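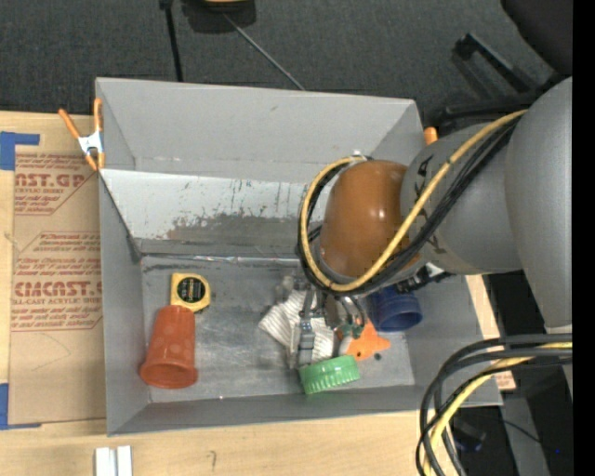
A mixed bin: tape measure, cups, cloth and a green lid on a grey metal floor.

The general-purpose bin has a poor reputation among people who write about storage. The usual advice is one category per container, each with a label and a lid. I followed that advice for 2 years in the Wovthorpe workroom and I no longer recommend it for small, shared spaces.

My argument concerns retrieval. An item in a labelled box takes two decisions to find: which category it belongs to, and where that box sits. An item in an open bin takes a glance. Plastic cups and a yellow tape measure have nothing in common by category, but on a plain grey floor each is identified by colour before its shape is read. A crumpled cloth is harder. It spreads, and it can hide whatever lies under it.

Depth matters more than people allow. Once objects rest on other objects, the bin stops working as a display and becomes a pile. My limit is a single layer with some floor still showing. Kanyarat Boonyarit, who shares the room, considers this a waste of volume, and on volume she is correct. A tall-walled bin filled to one layer is mostly air. I would accept lower walls if anyone sold them at a sensible price.

Metal has drawbacks. It scuffs, it is noisy, and it will mark a light wooden tabletop if dragged. I still prefer it to fabric, which sags and throws the contents into the middle.

Vichien Klinhom raised the fair objection that open bins invite dumping. They do. We empty ours every second Thursday and return anything with a proper home to it. Cups go back to the kitchen and lids are matched or discarded. The job takes 3 minutes — less than the relabelling used to.

Sharp tools, medicines and small screws should stay in closed, labelled boxes. For the rest, the labels can go.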